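Caring for the Clothes You Already Own
Speaker notes, Menaka Biswas
Baidoo Library community room, July 26, 2025

Opening (wait for the people at the back to find chairs)

Good morning, everybody, and thank you for coming in on such a lovely day when you could be out in the garden. I see some faces from the mending talk in February, and I hope those darned elbows are holding up! Etornam Alhassan has very kindly set out the coffee, so if you missed it on the way in, please go and get some, I won't mind a bit.

I want to start with my grandmother's ironing day. She ironed everything, and I mean pillowcases, dish towels, my grandfather's handkerchiefs, and she did it standing up in the hall with the radio on. I loved the smell of it. I also grew up and decided that I was never going to do it myself, and for a good ten years I went to work looking like I'd slept in my car. So today is for people somewhere between my grandmother and me.

(Pause. Ask who owns an iron. Then ask who has used it this month. Let them laugh.)

The plain T-shirt

We're going to talk mostly about T-shirts, and I know that sounds like a small subject for a whole morning, but bear with me. I went through my own drawers before this talk and found 16 white ones. I wear four. The others had gone to the bottom and stayed there, creased every which way, and once a shirt looks like that you stop reaching for it. Then you buy another one, and down it goes on top of the pile.

Most of those creases come from the hour after washing. If you can take a shirt out promptly, give it one good snap by the shoulders and hang it up or lay it flat, you've done most of the work already. I'm hopeless at this. I forget the machine, I go and answer the phone, and there we are. That's where steam comes in.

(Take a sip of water.)

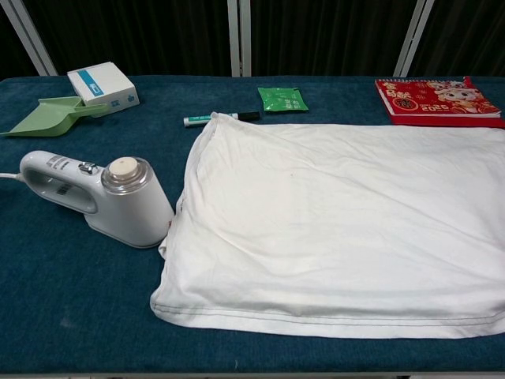 Do I need to press a shirt before I fold it?
Only if you care how it looks when it comes out of the drawer. For pajamas and gardening shirts I skip it entirely, and for anything I'd wear to lunch I spend a minute on it first.

With a handheld steamer, the shirt wants to be opened right out before you begin. Steaming a folded shirt mostly warms up the top layer, and the wrinkles underneath stay just as they were. Hang it if you can, pull gently at the hem with your free hand, and keep that hand well away from the steam (I have a small scar, come and see it at the break). Go slowly, top to bottom. Let the shirt cool and dry before it's folded, even if you're impatient like me, or you'll set a fresh lot of creases for next time.

On a padded surface you can lay things flat and smooth them with your palm as you go. A folded blanket on the kitchen table does fine if you don't have a board. Do check the care label, and leave anything with a rubbery print alone, or turn it inside out and keep your distance.

A word about water. My sister lives out in Torklow where the water is very hard, and her steamer started spitting white flecks all over a black dress an hour before a wedding. Read the booklet that came with yours, see what water it asks for, and empty the tank when you've finished. Unplug it first, please.

Folding

(Demonstrate at the front table. Ask Etornam to hold up the second shirt.)

Face down, smooth it out, one side in to the middle, sleeve back on itself, then the other side the same way. Hem up toward the collar, in half or in thirds depending on your drawer. Run your hand across it once and leave it be. Mine are never perfect rectangles, and I've made my peace with a corner poking out.

(Pass the basket around and have everybody try two. Allow ten minutes, they always want longer.)

Before the break: there are 100 handouts by the door, so take one for a neighbor. The small-stains page is on the back, and that's what we'll go through after coffee, starting with tomato.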